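2019-08-20, bin notes

Swapped the toys in the gray bin again. Doll stays in, yellow ring too. Old Siddiqui set is boxed up on shelf 2, label says July but its missing the lid. Tomomi Kubo has the spare tape.

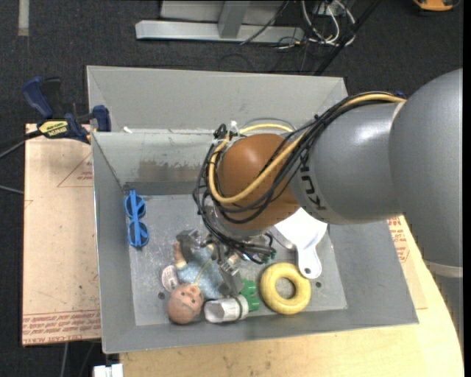
Paint touch-up for the bin still not ordered. Asked Endska for the gray, they only do 600 ml tins, fine. Back wall first, floor can wait. Wipe out the dust befroe anyone paints!!

Toy list is in the Oveck folder, sheet 1006. Add the ring, its not on there. Doll is.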